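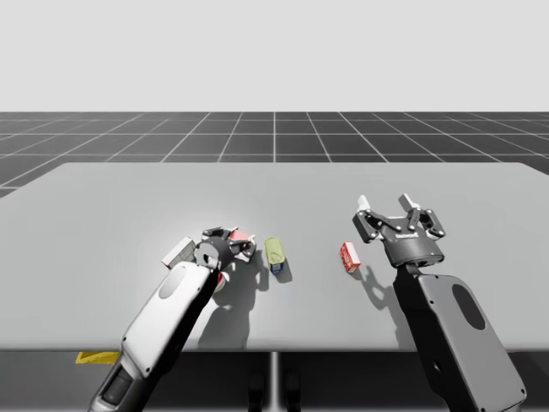
To: Kotby users list
From: Kotby maintenance office, Grultarcombe
Date: 10/1/23
Subject: Re: Second arm stays idle in two-arm tabletop task

Thank you for the detailed report. We have reproduced the problem at Grultarcombe with the standard five-object table and the current planner settings. Our reply follows the quoted text.

> We are running the two-arm tabletop task in simulation with the
> Dursun planner as the back end. In most runs the left arm goes in
> among the objects on its side, and the right arm moves to a point
> near the red box, opens its gripper and then stays there until the
> left arm has finished. No error is written to the log. Out of 300
> runs, 272 ended this way. We expected both arms to work at the same
> time. Is this a setting, or a fault in the scheduler?
> Carolcombe simulation group

The behavior is caused by the scheduler. When a goal is sent to either arm, the scheduler reserves a region of the table for it. The size of that region is taken from the bounding volume of the whole arm, including the forearm, and it is not reduced once the gripper is down among the objects. With the left arm working near the center-left of the table, its reserved region extends past the green can and overlaps the approach path to the red box. The right arm is therefore allowed to reach its pre-grasp pose but is refused the final approach. The refusal is treated as a normal wait, so no error is logged.

Two changes have been made on the development branch.

First, the reserved region is now computed from the swept path of each link over the remaining part of the plan, and it is updated at every planning cycle.

Second, a wait longer than 60 cycles is written to the log as a warning, with the name of the arm that holds the region. The limit can be changed in the scheduler section of the task file.

Users who must remain on the current release may set the region mode to "gripper" in the same section. Please note that this setting ignores the forearm during reservation. Collision checking in the Dursun planner still covers the full arm, but more plans will be rejected late, and nearly all of the time gained may be lost where objects stand close together.

We would ask the Carolcombe group to repeat the test on the development branch with the same random seeds and to send the scheduler logs to this list — the object poses are not required. A separate question, whether the wait should also release the arm to choose another object, remains open. Comments on that point are welcome in a new thread.

Kotby maintenance office
Grultarcombe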